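Home > Household > Laundry and Linens > Folding jackets without losing the will to live

Tineck Home Forum
Thread: Folding jackets without losing the will to live
2,388 views

marrowfat_pete
Joined: February
Evening all. I have been told, by someone who outranks me in this house, that the casual jackets are no longer to live on the backs of chairs. There is one drawer. The drawer is not large. I can fold a tea towel and I can fold a shirt if nobody is watching, but anything with a ribbed hem defeats me. It bunches at the bottom and springs open like a deckchair.

Do you start at the hem or the shoulders? And is it worth ironing first? I'd prefer the answer to the second one to be no.

gusset_and_sons
Start at the hem. Always the hem. Lay it face down, smooth the seams out with the side of your hand and get the ribbing flat before you touch anything else. If the ribbing has curled under, every fold after that is built on a lump.

Teal one from my own pile, at the stage where the seam still wants persuading:

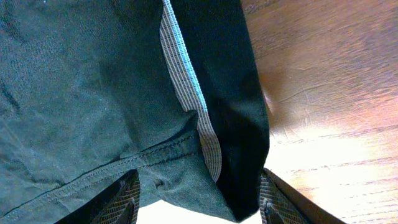
Can you fold over a thick seam without getting a ridge?

Put the fold a finger's width to one side of the seam, so the bulk lies flat next to the crease and the two don't stack up. Press it with your palm and leave it a minute before the next fold.

marrowfat_pete
A whole finger's width. I shall inform the drawer.

Esby
Disagree with gusset, as is traditional. Hem first is fine for a jumper. For anything with a collar or a zip you start at the shoulders, sleeves in, then bring the bottom up to meet the top. The ribbing ends up on the inside where it can sulk in private.

I did hem first for years and all I had to show for it was a drawer that wouldn't shut.

gusset_and_sons
Your drawer wouldn't shut because there were 40 things in it, Esby. You posted about it.

Esby
That was a separate drawer.

lintel_not_lentil
Can I put in a word for the rectangle? I don't care which end people begin at. What matters is that you finish with a rectangle and that all the rectangles are the same width. I cut a bit of card to the width I wanted (20 cm, fits my Zurko drawers twice across with a little bit over) and fold everything against that. My other half calls it the Board of Education. I have had worse marriages to stationery.

Also do it on a table. The bed is too soft and the sofa is where folding goes to die.

marrowfat_pete
Table it is. What about linings? I've one where the pale layer always creeps out past the dark one and it looks as if the jacket's vest is showing.

lintel_not_lentil
Everybody's does that. Tuck it in on the second fold or turn that edge to the back of the drawer and get on with your life. I've got a navy one with a grey strip that I gave up arguing with.

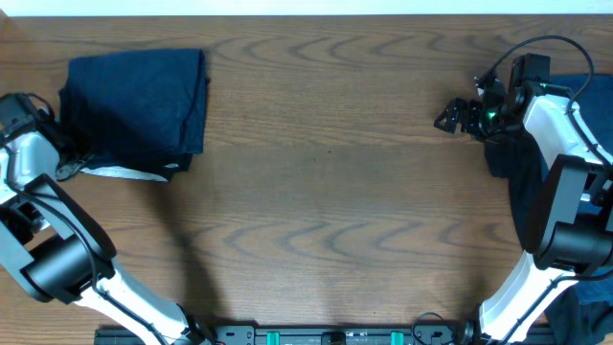 Navy, folded, grey bit still peeking out underneath.

Esby
You can sort that, you know. Hold the two layers together at the bottom and give them a tug before you fold. Takes no time.

lintel_not_lentil
I know I can. I said I'd given up.

zhuravel_fan
Long-time reader, I own two of the Zhuravel storage boxes and would like to ruin the mood by suggesting hangers.

gusset_and_sons
Reported.

zhuravel_fan
I mean it, though. Jackets hang. Folding them is something we do because we bought chests of drawers. Put a rail in the alcove and go and have a sit down.

marrowfat_pete
The alcove has a bicycle in it. The bicycle outranks me as well.

Esby
Then roll them. I wasn't going to bring up rolling because of what happened in the towels thread.

lintel_not_lentil
Please don't bring up rolling.

gusset_and_sons
Rolling is for camping.

Pete, ignore the lot of them. Clear the table, get everything out at the start, and do the easy ones until your hands get the idea. The first few will look dreadful. Put those at the bottom.

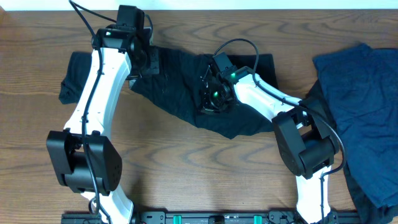
Same table, folding under way.

marrowfat_pete
Update, 9 pm. Tried both. Hem first gave me a neat bottom and a top like an unmade bed. Shoulders first was the other way up. Used the card idea and got 2 that I'd be prepared to show a visitor. Drawer shuts if you lean.

No ironing took place.

Esby
So shoulders first, then.

gusset_and_sons
He said neat bottom. It's right there.

zhuravel_fan
Hangers.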